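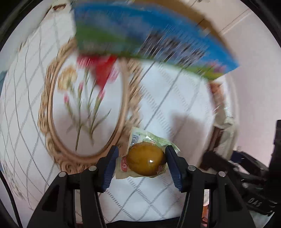

Akimero Short Film Program
Progress report to the Blomqvist Fund
2026-10-09

1. Purpose

This report covers the second stage of the grant, from the close of script development in May to the present. It is submitted under the reporting terms of the funding agreement.

2. Status of funded projects

The call for entries drew 100 applications, of which six were chosen for development. Four have now finished shooting. The fifth, Kurley, is in its final week of preparation and will shoot for six days. The sixth, a documentary with the working title Jevska, remains in research after the team lost access to its main location. A revised schedule has been requested and will be forwarded once approved.

3. Training placements

The agreement calls for 22 paid placements for first-time crew. To date, 17 have been filled, mostly in sound, costume and production office roles. Camera placements have been harder to arrange – two productions shot with very small units – and the remaining positions are reserved for Kurley and Jevska.

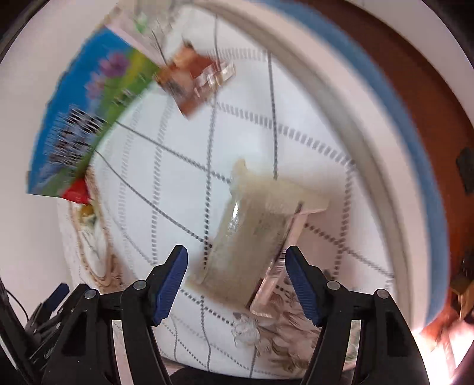
Clear container with a cream-colored lid, with pale grains inside.

4. Budget

Spending is within the approved total. Travel costs were higher than planned, and the difference was met from the contingency line. No transfer between main budget headings is requested at this stage. Post-production funds for the four completed shoots have been released in part, with the balance due on delivery of a picture lock.

5. Next steps

The first public screening is planned for a 200-seat theater, subject to confirmation of the venue. Captioned versions of all films will be supplied. The program also asks the Fund to confirm the wording of its on-screen credit before the first title is delivered.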